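The offer from Tornetti was good for 100 days, and Anjani Pattinasarany had let most of them go by before she took the lift up to see the thing. The leaflet called it the Hemitz Pair: two arms, one table, any folding job. It cost 1,589 a month, and the setting-up was extra.

"Paper today," said Dankwa, who did the selling. "Napkins, leaflets, menus. It's all the same to the Hemitz."

She doubted that. She had folded menus herself, 200 of them one October night, and no two had gone the same way.
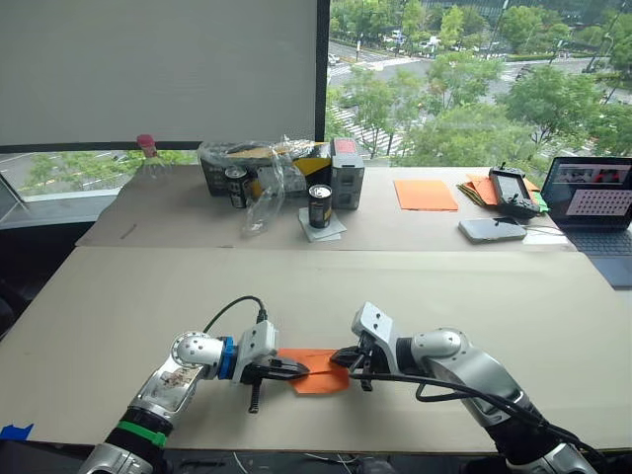
The Hemitz Pair with a sheet of orange paper, one end in each gripper.

"How long does it take?" she asked.

"That depends on the fold."

"This fold."

Dankwa looked at the laptop as though it might speak for him. Anjani took out a pencil and wrote "depends" on the back of the leaflet.

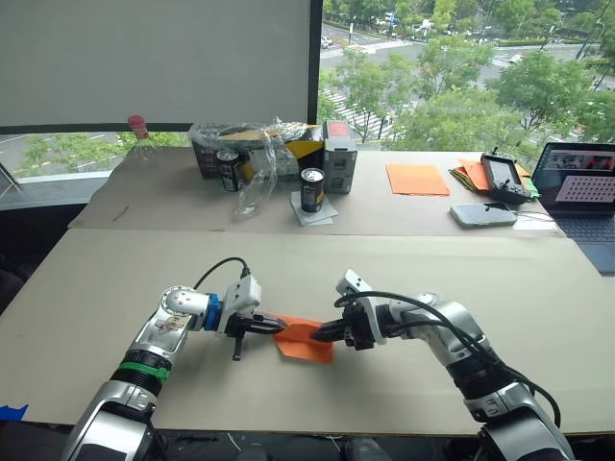
Both arms at work, the lower part of the sheet hanging down to the table.

"You'll notice how gentle it is," he said.

"My aunt is gentle. She doesn't need setting up."

He laughed a little too long. Wistton had taken a pair, he told her, and Wistton were delighted. She asked which of them she could ring. He said he would find a name and send it on. 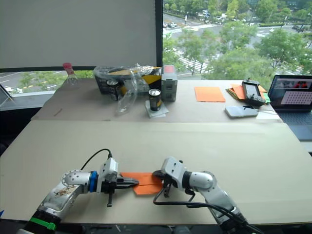
She turned the leaflet over and read the small print again. Training was 8 hours. Repairs were "by arrangement" – she had met that phrase before, with a dishwasher.

"And if the paper creases?"

"It learns."

"From whose paper?"
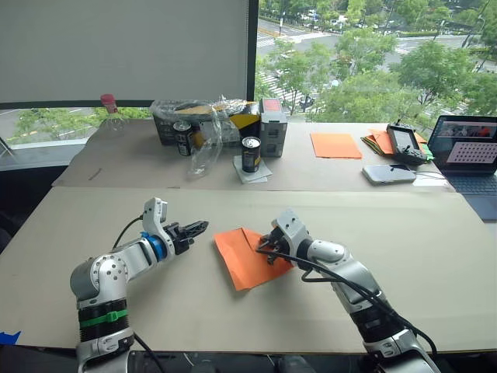 Dankwa said they could talk about a discount. Anjani picked up her coat, asked him for a clean orange sheet, and folded it in four against the wall while she waited for the lift.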